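# Tenano bench mat, speckled black

The Tenano is a work mat for benches and assembly tables where people handle cables, connectors and other small parts. It is nearly black, with fine silver and grey flecks through the whole top surface. We sell it by the sheet and we also cut it to size at our shop in Mesmont.

## Why a dark mat

Most customers come to us with a pale bench top and a problem of finding things. White cable ties and clear sleeves disappear on a light surface. A bright cable on a dark mat can be followed easily from one end to the other, also when it curves several times.

The flecks are not only decoration. A plain black mat shows every scratch, and after one month of use it looks old. On the speckled mat the small marks are less noticeable. Please note that the flecks look different depending on where the light comes from. From one side of the bench they can look bright, and from the other side the mat is almost plain black. It is the same colour on all sheets.

## Sizes and codes

| Code | Width | Length | Edge |
|---|---|---|---|
| TN-35 | 356 mm | 500 mm | straight cut |
| TN-40 | 400 mm | 500 mm | straight cut |
| TN-40R | 400 mm | 500 mm | rounded corners |
| TN-C | cut to size | cut to size | your choice |

For TN-C, send us a drawing or only the measurements. If you have a rail or a post fixed on the bench, mark its position and we will make the cut-out. Measure the rail at its widest point and add 2 mm on each side.

## Fitting

1. Clean the bench and let it dry.
2. Leave the mat flat for one night before you fit it. It arrives in a roll and the ends want to lift.
3. Place it without glue first and check the corners.
4. If the mat moves during work, use the Ditine strips (sold separately, pack of 35). Two strips on each short side are usually enough.

Do not use spray glue. It goes through at the thin places and leaves a yellowish colour, and we cannot replace a mat for this reason.

## Cleaning

Use a soft brush for dust and a damp cloth with a little dish soap for the rest. Solvent will make the flecks dull. Small pits from hot tools or sharp ends cannot be repaired, but you can turn the mat over, as the reverse side is plain black and can be used the same way.

## What it is not made for

The mat is not an anti-static product and it has no earthing point. If your work needs this, please look at the Beneš range instead, which we also keep in stock. It is also not for soldering directly on the surface. Put a tile or a silicone pad under the iron.

## Ordering

Since July we have cut more than 400 mats to special size, and the waiting time is now six working days. Standard sizes leave the next day. Orders and drawings go to Puspita Hidayat at the cutting desk. For invoices and returns, please write to Catríona Egan. A mat which was cut to your drawing can be returned only if the error is ours.

Samples are free, one for each workshop, and you pay only the postage.

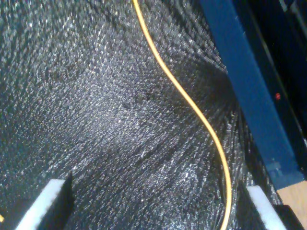

*Yellow cable on a dark speckled surface, with a blue rail at the right.*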